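Kitchen and Table Assistant, Part Time
Felleo Test Kitchen
Posted May 2023

Felleo is hiring a part-time assistant for the prep room at our Stundley site. The job is handling produce and tableware: buying it, washing it, setting it out, putting it away and keeping track of what has gone soft. There is no cooking. If you have worked in a school kitchen, a deli or a catering prep area, you already know most of this.

What you would do

Pick up the produce order from Kaczorowski at the start of the shift and check it against the list. We mostly use lemons, lettuce and other items that can sit on a plate as they are. Lemons need to be firm with unbroken skin. Lettuce is separated into single leaves, rinsed and dried before it goes to the table.

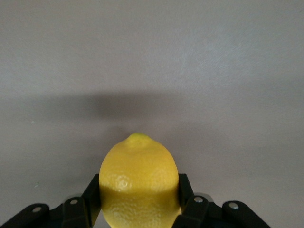
Anything bruised or split goes in the compost bin and gets written on the waste sheet. Do not send it back to the cooler. The waste sheet is how we decide the next order, and the orders have been too big since January.

Set out plates according to the day's layout card. The card gives the plate colors, where they go and which food goes on which plate. Layouts change several times in a shift. You will be expected to read the card and follow it without being walked through each one.

Wash and dry plates between layouts. Wipe down the brown table covering with a damp cloth only. Spray cleaner leaves marks on it. Plates are stacked by color on the lower shelf, and chipped ones are pulled and reported to the shift lead.

Reset the room at the end of the shift: floor swept, bins out, cooler closed and the log signed.

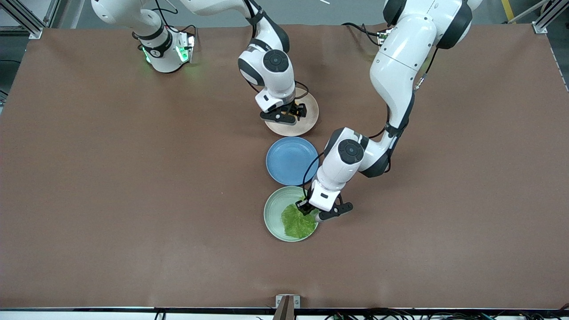

Plates in beige, blue and pale green, with a lettuce leaf on the green one.

Hours and pay

Shifts are 5 hours, afternoons only. Pay is $980 per month before tax for the standard part-time schedule. Extra shifts are sometimes available and are paid at the same hourly rate. Parking is free behind the building. The Zistport bus stops across the street.

What we are looking for

You must be 18 or older and able to stand for most of a shift. Produce crates weigh up to 55 pounds, and a hand cart is provided. You need to be able to tell colors apart reliably, as the layout cards depend on it. A food handler card is preferred. If you don't have one, we will pay for the course once you start.

Please tell us about any food allergies when you apply. You will be touching citrus every shift, and gloves are supplied, but some people find that is not enough.

Experience with inventory or stock sheets is helpful. So is neat handwriting, as the logs are still on paper.

How to apply

Send a resume or a short letter listing your last two jobs to Marianna Pietrzak, Prep Room Supervisor, care of the Felleo front desk in Stundley. You can also drop it off in person. Include a phone number and the afternoons you cannot work.

We will call applicants we want to meet. The interview takes half an hour and includes a short paid trial in the prep room, where you will set two layouts from the cards and clear them again. Wear closed shoes and bring something to tie back long hair.

We are filling 5 openings. The posting stays up until all of them are filled. Past applicants may apply again.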